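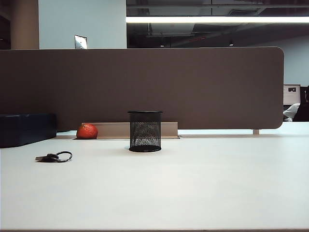 Search this forum Go Advanced search

Working Life > Offices and Desks > Moved to shared desks, cannot concentrate anymore

Last updated: 6/11/23

natalia_h
Good evening to all. I hope this is the correct section.

In July my company gave up two floors of the Danonbridge building, and now we all sit on one. Before, I had a small room together with a colleague from accounting. Now the desks are shared and each morning you take what is free. I write technical documentation, so I need long hours of quiet reading, and I must say my work has become worse. I read the same paragraph again and again, and at five o'clock I am tired as if I had carried furniture.

The desks are white and clean, and at the back of each stands a brown divider. I thought the divider would help with noise. It helps only with faces. I do not see the person across, but I hear his telephone calls, his chair and his soup.

My manager is kind, but she says everybody will get used to it. How long did it take for you? And what did you do in the meantime?

Natália Hrnčiar
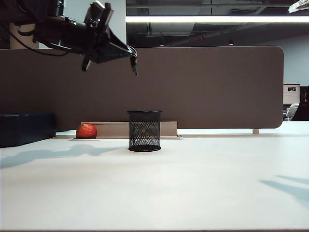 Re: Moved to shared desks, cannot concentrate anymore

papercut
It took me about a year, and I wouldn't call it getting used to it. I just stopped doing hard work at the office. Mail and meetings there, writing at home before breakfast. Is that possible for you?

Dividers like that are for sight lines. The gap underneath lets sound straight through, and even a tall panel does nothing for a voice coming over the top. For noise you need a soft ceiling and carpet. Ask who chose the floor.

Re: Moved to shared desks, cannot concentrate anymore

ecarrasco
I'm going to disagree with papercut a little. I went from a private room to shared desks at Tratoris and I like it better now. In my old room I went days without talking to anyone, and I found out about changes to the project after everybody else. The first weeks were bad, yes. Then I learned which end of the floor is calm and I started coming in at seven.

I also think people blame noise when the trouble is interruptions. A steady hum I can ignore. Somebody leaning over to ask "have you got a second" costs me a quarter of an hour.

Eusebio Carrasco

Re: Moved to shared desks, cannot concentrate anymore

mosswall
"Come in at seven" is nice if you have no kids to drop at school. By the time I get in, the calm end is full, every single day, with the same people. So much for shared.

Headphones. The big closed kind. I paid $97 for a pair of Oguras and they have saved my job.

Re: Moved to shared desks, cannot concentrate anymore

natalia_h
Thank you, I did not expect answers so quickly.

To papercut: we may work from home, but my flat is small and my husband teaches piano in the afternoon – so you can imagine. Before breakfast is an idea. I never tried it, I am slow in the morning.

To ecarrasco: I believe you that it is good for some people. I am maybe too used to my door. But you are right about the interruptions, and I had not separated the two things. This week I wrote down on paper what exactly stopped me each time, and it was more often a person than a sound.

So I made a small plan and I would like to hear your opinion:

1. Ask my manager for two mornings without meetings, and put them in the calendar so that others see them.

2. Try headphones, but without music. With music I begin to listen to the words.

3. Agree on a sign with the colleagues. In my old company, Gamura, a red card on the desk meant "please write to me instead." It was a bit silly but it was respected.

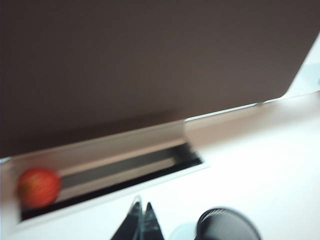 4. Sit with my back to the corridor. I look up each time somebody passes, I cannot help it.

5. Do the hardest reading first, before I open the mail.

Is something important missing?

Re: Moved to shared desks, cannot concentrate anymore

papercut
Number 5 is the one I'd keep if I could only keep one. Number 3 depends completely on your boss. If she ignores the card, everyone will.

Re: Moved to shared desks, cannot concentrate anymore

ecarrasco
Good list. On number 4, try it both ways. With my back to the corridor I was more nervous, and I kept turning around to see who was there. Sideways worked for me.

I'd add a proper lunch, away from the desk.

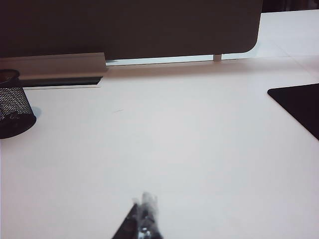
My group eats together in the kitchen and we get most of the small questions out of the way there. The afternoon is much quieter when people have already asked you what they wanted. It also takes care of the soup.

Re: Moved to shared desks, cannot concentrate anymore

mosswall
Does the kitchen at your place have a door? Ours doesn't. You can hear the microwave from the elevators.

Re: Moved to shared desks, cannot concentrate anymore

natalia_h
Ours has a door, but it is always kept open with a chair. I will ask about the chair.

My manager agreed to the mornings, one for now and the second if it goes well. I have also ordered headphones, a cheaper model than mosswall's. I will write again when I have tried sitting sideways.

Views: 2,362

Contact us | Copyright Working Life forums | Back to top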